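We use cookies to remember your login and keep the ticket list working. By continuing you accept this. Manage preferences

Updated August, 4:40 pm
By the Skamham site support desk

Parcel cell, remote demonstrations: right hand lags and thumb drifts open

Status: resolved, monitoring

Reported problem
Operators recording parcel-sorting demonstrations by remote control said the right hand was slow to close. The left hand was fine on the same glove set. The delay got worse through a session, and after an hour or so the right thumb would no longer come fully in to meet the fingers. Bags were being pinched at one corner and dropped. Of 3,630 demonstrations in the current batch, 338 were flagged by the Drallby checker for a mismatch between glove and hand position.

Log

9:10 am. Restarted the Grikance teleop client and re-zeroed both gloves. Lag gone for the first few bags, then back.

9:45 am. Swapped left and right glove receivers. Fault stayed with the right hand, so the receivers are not the cause. Swapped back.

10:30 am. Checked the network. Left hand commands were arriving on time. Right hand commands were being queued behind the wrist camera stream, which had been set to full resolution in the last update. The left wrist stream was still on the old setting.

11:05 am. Put the right wrist stream back to the old setting. Lag no longer noticeable to the operator. Thumb drift still there.

1:20 pm. Thumb drift traced to the calibration file. The Edet glove profile was loading a thumb range saved for a different operator, with larger hands. Deleted the saved range and had the operator run the open-close-pinch routine again. Do this at each change of operator – the client does not ask for it.

2:15 pm. Recorded a short run of test demonstrations, bags and small cartons. No flags from the checker.

What to do with the old recordings
Leave the 338 flagged demonstrations out of training. The 1,191 recorded before the update are not affected and can be used as they are. Please don't delete anything until the colour labels have been synced.

Still open
Thumb position at the scan station needs a second look before we close this. Operators have been told to let go of the bag and bring the right hand back to the platform's right side, fingers up, before starting the next pick. With the hand parked there the thumb lies out across the plate, over the same surface where the label has to go face up, as the sticker on the column says. We'll try a park position further to the right and add it to the Grikance presets if it works.

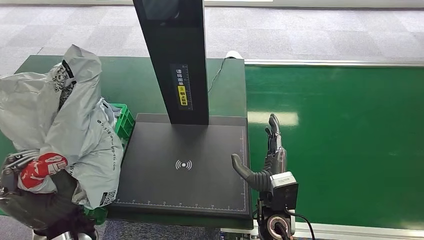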